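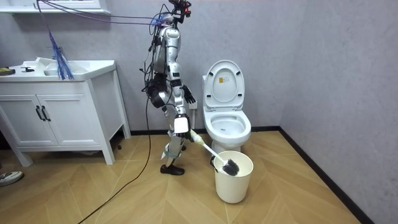

Figuring out which ship a great-grandfather sailed on, about 1912

Posted 2020-04-09 by Kilian Baumgartner

I'm trying to work out which liner my great-grandfather came over on. Family story says he was a stoker on the way out and jumped ship in New York, but my aunt has a letter where he talks about the dining room in steerage, so he may have been an ordinary passenger. The letter is dated June, no year. He was married in Ohio in 1913, so it can't be later than that.

The name in the letter looks like "Bosine" or possibly "Rosine". I can't find a ship called either one. He left from Hamburg or Bremen, again depending on who you ask. I've searched the arrival indexes under Baumgartner and Baumgarten and get up to 90 possible matches, none with the right age and hometown together.

Is there a list anywhere of ships by name for those years, including the small ones? And would a crew member who deserted show up in the passenger records at all?

Brisa Cortés

Crew and passengers were written down separately. If he worked his passage he would not be on the passenger manifest. Look for the crew lists, which for New York are filed by the date the ship arrived. Deserters were often marked on the list the ship turned in, or on a separate sheet at the back. Many of those have been filmed but the indexing is poor, so be ready to read page by page.

On the ship name, I would not trust the letter too far. I spent 3 months looking for a steamer called the Dillow and it was the surname of the man who sold my family the tickets. Agents' names, boarding houses and the small boat that took people out to the liner all end up in letters as "the ship". Could Bosine be one of those?

What I would do:

Start with his naturalization papers if he ever filed. The declaration of intention asks for the port, the vessel and the arrival date. People got the date wrong by a few weeks but usually had the ship right. The county court in Ohio is the place to ask first.

Then try the Hamburg departure lists. Those survive for that period and they give the hometown. Most of the Bremen ones were destroyed, so if he left from there you only have the American side.

When you search, leave the surname out. Use first name, age give or take two years, and the town. I found my grandfather, a Beltrán, under "Veltran" that way.

Skoteo

Steerage on the bigger German ships did have dining rooms by then, at least for part of third class. Older ships just had tables set up between the bunks. So the letter points to a newer ship, if that helps.

Also there were ship registers printed every year that list everything over a certain size by name, owner and tonnage. A big library will have them or they are scanned online. Check 1910 through 1913. Ships got renamed when they were sold so look at the former names too.

Kilian Baumgartner

Thanks both. I hadn't thought of the ticket agent. My aunt is going to scan the envelope because there is a printed return address on the flap that she never paid attention to. I've written to the county court about the naturalization and they say 6 to 10 weeks. I'll post again when it comes.

Contact us | Copyright 2020, all posts remain the property of their authors | Back to top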